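Section 3. Before You Order: Planning and Budgeting for a Korkell Workcell

Read this section before sending a purchase order. Section 4 (Unpacking) assumes you have done so, and is noticeably less patient.

3.1 Decide what the cell is for

1. Write down the one job the cell must do in its first month. One sentence. If the sentence contains "and also," cross out everything after it.

2. List every part the gripper will pick up for that job. Include the awkward ones. The awkward ones are where your money will go.

3. Measure the widest and narrowest place the fingers will need to close on each part. Measure the actual part, with a caliper. Drawings are written by optimists.

4. Weigh each part with everything that will be attached to it when the robot picks it up.

Note: If the parts list is longer than 16 items, split it into two jobs and plan for the first. You can add the second later from the Ghauri teach panel without buying anything new, provided the fingers fit.

3.2 Choose a base package

Korkell cells ship in two base packages.

Stidbridge package: arm, controller, pedestal, two-finger gripper, one set of blank fingers. Suits shops that already own guarding and a bench they trust.

Cutska package: everything in the Stidbridge package, plus an extrusion frame kit, wall panels, a wrist camera and the cable management bag. Suits everyone else, including most people who believed they owned a bench they could trust.

1. Check the floor space against the footprint sheet packed with your quote.

2. Check the doorway. Then check the doorway before that one. The Cutska crate does not tilt.

3. Confirm you have a dedicated electrical circuit at the planned location. An extension cord is not a dedicated circuit, however new it is.

Caution: Do not order the Stidbridge package to save money and then buy the frame kit, panels and camera one at a time. The parts are identical. The shipping is charged each time, and so is the handling.

3.3 Budget for the small parts
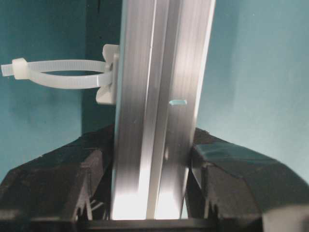

Small parts are the line most buyers leave blank, and the one they call us about. The arm gets a meeting and a signature; the hardware that keeps wiring out of its way gets whatever is left in the coffee fund. Yet a single length of aluminum extrusion between the fingers can come with its own white plastic mount and a nylon cable tie looped through it, sticking well out to the side, and that loop takes up room just as surely as the metal does. Plan for the part as dressed, tie heads and tails included, when you work out clearances and when you fill in the order form.

1. Walk the planned cable route from controller to wrist with a piece of string. Cut the string, measure it, and order cable one size up from the result.

2. Count one tie mount for each bend and one for each straight run longer than your forearm. Then add a spare bag. Ties are used once, and the first one always goes on in the wrong place.

3. Decide now which faces of the frame will carry mounts and which will stay clear for the gripper. Mark the clear faces on the frame drawing before it goes to whoever is doing the assembly.

4. Add flush cutters to the order. A tie trimmed with whatever was in the drawer leaves a sharp end, generally at knuckle height.

5. Enter the total on line 19 of the planning worksheet. Do not enter "misc."

Note: The cable management bag, ordered separately, is listed at $793 and covers one complete cell. Customers find this figure upsetting until they have priced the contents one by one - at which point they find it upsetting for different reasons. It is already included in the Cutska package, so please do not order it twice. People do.

3.4 Budget for fingers

The blank fingers supplied with both packages are meant to be tried, scratched and replaced.

1. Plan for one finger set per family of part shapes. Flat-sided parts such as extrusion can usually share a set. Round parts want their own.

2. Order a duplicate of whichever set will do the most work. Fingers wear out on a schedule known only to themselves.

3. If parts have a finish you care about, add pads. Pads are a consumable and belong in the running budget, where accounting will ask about them once a year.

Caution: Do not approve finger designs using bare sample parts if production parts will carry clips, labels or wiring. Send us the real thing, fully dressed. We will send it back.

3.5 Budget for people and time

1. Set aside 15 working hours for one operator to learn the teach panel. These hours should be consecutive where possible and should not be shared with answering the phone.

2. Name a second operator. The first one will eventually take a vacation.

3. Leave at least a week between delivery and the date you have promised anyone a demonstration. If the promise has already been made, skip to Section 9 (Troubleshooting) and keep it open.

3.6 Final check before ordering

Confirm each of the following:

- Job sentence written, with no "and also"
- Parts list complete, weights and widths measured on dressed parts
- Base package chosen and doorways checked
- Line 19 filled in with a number
- Finger sets and one duplicate listed
- Both operators told that they are operators

Send the completed worksheet with your purchase order. Orders received without a worksheet are held until one arrives. Cells ordered before the end of July ship with the current Ghauri panel; later orders receive the revised panel, which has the same buttons in a different order. If you are adding to an existing installation, state on the worksheet which panel you have now, so that both cells can be matched.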